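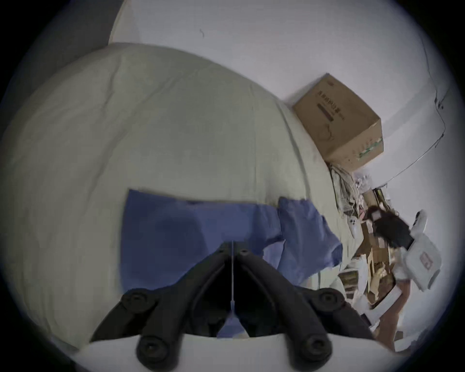
April 12, 2020

To: Vasylyna Hutsuliak, Clatmont
From: Edeltraud Aigner, workshop
Re: Benda van, engine rebuild and cooling system, second progress report

Short one this time, parts van comes at four and I want this out before then.

**Where we are**

Engine is back in. Went in on the second try, the first time the nearside mount bracket fouled the sump and we had to lift it out again and turn the bracket round. Both mounts torqued, gearbox mated up, clutch lined up with the old input shaft we keep for the purpose. Propshaft bolted, new bolts all round.

Head is done. Skimmed, pressure tested, no cracks. Two exhaust guides were worn past the limit so all of them were replaced on that side. Valve clearances set cold, will be checked again after the first proper run.

Radiator recored by Baloch. Came back a week late but the work is tidy. Top and bottom hoses new, heater hoses new, clips all stainless. The old ones were crumbling inside, bits of rubber in the bottom tank, which explains a lot of what you were seeing on the hills.

**Not done**

- Water pump. The one Curkus sent is for the later engine, pulley flange sits too far forward and the belt won't run true. Sent back. Replacement promised, no date in writing yet.
- Thermostat housing. Face is pitted. I'd like to have it machined but there may not be enough metal left, so I've asked for a price on a new casting as well.
- Wiring from the bulkhead forward. Started. Slow. Somebody before us used the same colour for everything.
- Exhaust. Hanging on two of its rubbers for now. Manifold gasket in the drawer, waiting on studs.

**Money**

Spent since the last report: £2673, including VAT. Biggest items were the head work and the recore. Still in hand from the grant is £1970, and that has to cover the pump, the housing, the exhaust and the fluids. It should do it if the housing can be saved. If it can't, I'll come back to you before ordering, not after.

Labour this period 94 hours. That's over what I put in the plan, mostly the mount bracket and chasing one seized manifold stud that sheared and had to be drilled out. Not charging you for the stud.

Invoices are in the shared folder, all except Baloch's, who post theirs.

**Things I need from you**

1. A yes or no on the electric fan. The original engine-driven one is usable but the blades have been bent and straightened at some point. I would go electric. If you want it kept as built, say so now becuase the shroud is different.
2. Somebody to sign the change form for the guides. It went over in November's style, the old form, sorry, new version attached.
3. Confirmation you still want the heater working for handover. It adds a day.

**Next**

Pump on as soon as it lands. Then fill with plain water, run up to temperature, look for leaks, drain, flush, refill with the proper mix. Then the brakes, which haven't been touched appart from the rear cylinders coming off. They are seized, both of them. Quote for the pair to follow.

Road test was down for 28 days from now. I'm leaving that as it is. If the pump isn't here in the next fortnight it will move, and I'll ring you.

E. Aigner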